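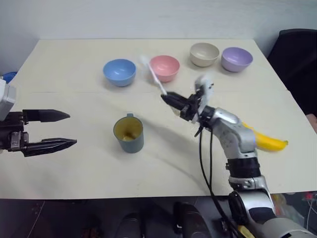

Pastel bowls on a white table: blue, pink, cream and lavender.

I have been eating my breakfast, my lunch and quite often my pudding out of small bowls for the whole of August, and I am so pleased with how it has gone that I have to write it down before the weather turns and I go back to stew.

It started with a bag of plums. A neighbour's tree had gone mad and I came home with far more than I could eat, so I stewed half with a bit of star anise and left the rest on the windowsill to soften. Next morning I wanted plums, but I also wanted yoghurt, and some of the toasted oats from the jar, and the last spoonful of tahini. Normally that all goes in one big dish and gets stirred into a beige puddle. This time I put everything out separately and picked at it with a teaspoon while reading, and it was the nicest breakfast I'd had in weeks!

So I kept going. Lunches have been the real joy. Cold rice with vinegar, cucumber smashed up with salt and sesame, a boiled egg, whatever pickle is open. Or white beans in oil with lemon peel, tomatoes (just tomatoes, they don't want anything in August), a heap of torn bread. You get to have the sharp thing next to the creamy thing and decide on each mouthful how much of either you fancy. I had forgotten how good a plain boiled potato is when it has a bowl of something green and garlicky sitting beside it.

The green and garlicky thing, while I'm on the subject: a big bunch of parsley, a smaller one of mint, two cloves of garlic, capers, a good slosh of oil and the juice of a lemon, chopped by hand so it stays rough. I tried it in the blender and it went to paste, which tasted fine but looked like something from a pond. It keeps until the third day, and by then it has gone a bit dull, so fry it off with some breadcrumbs and put it on pasta.

I've been buying my beans in jars from Tsoukalas, the little grocer's near the station, where they also do the wrinkly black olives I like and a sheep's cheese that comes wrapped in paper and leaks in your bag. They are dearer than tins. I know. But the liquid in the jar is half the point, all thick and savoury, and I've started warming it with a bit of stock and drinking it from a mug like soup. Try it before you pull a face.

The Vinley market has been wonderful too, though you do need to get there early if you want the yellow courgettes. I was there before nine last weekend and they were nearly gone. I came away with a bag of them, a lettuce the size of a cushion, and some tiny sour apples that I've no plan for at all. Chutney, probably. Or I might slice them very thin and leave them in salt and sugar for an hour, which works beautifully on radishes, so why not?

One thing I haven't cracked is hot food. Small portions go cold so fast, and I can't be doing with warming dishes in the oven on a weekday. Lentils are all right lukewarm. Mushrooms really aren't. If you've got a trick for this, please put it in the comments, as I'd love to carry on into the autumn with braised things and little bits of roast squash.

The washing-up is worse, I admit. There's always a pile by the sink. I put the radio on and get through it, and then I've got a rack full of clean dishes and I'm already thinking what to put in them. Tomorrow it's aubergines, charred on the gas until the kitchen smells of bonfire, with yoghurt and those plums again, if there are any left.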